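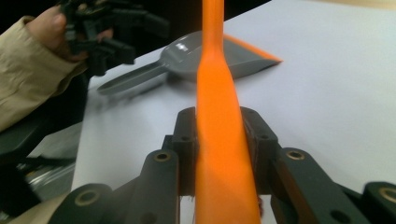

Wanted: people who don't believe in sleep supplements

Gradside is looking for adults to take part in a home study of bedtime routines and over-the-counter sleep products. Most calls like this one promise you'll wake up refreshed. We make no such promise. I've read the labels on most of what the chemist sells for sleep, and I wouldn't put money on many of them.

What we want to know is whether people who take a nightly capsule sleep any longer than people who take a dummy one, and whether either group does better than those who simply turn the telly off at the same time each night. The makers say the first question is settled. Their trials were short and their favourite measure was "felt more rested", so colour me unconvinced.

Who can apply

You need to be 18 or over, live within a reasonable drive of our Ranasinghe Street rooms, and have had trouble sleeping for at least three months. Shift workers are welcome. We can't take anyone who is pregnant, on prescription sleeping tablets or being treated for sleep apnoea.

What you'd do

Keep a paper diary for eight weeks, wear a wrist monitor at night and visit us twice. The monitor guesses at sleep from movement, and it guesses badly if you lie still and worry, so the diary matters more. Please fill it in before you look at your phone. You won't be told which group you're in until August, and neither will Nilmini Biswas, who does the interviews.

What you'd get

$300 on finishing, or a part payment if you pull out, whatever your reason. Parking is covered. You'll also get a copy of the results, including if they're dull.

We have places for 400 people and 369 are filled. No supplement company is paying for any of this. If you'd like to see who is, ask and we'll send you the budget.

To apply, ring the Gradside front desk and ask for Menaka Munshi, or leave your name and a daytime number. Applications close when the last place goes.

Ruth Henao
Study lead
February 18, 2024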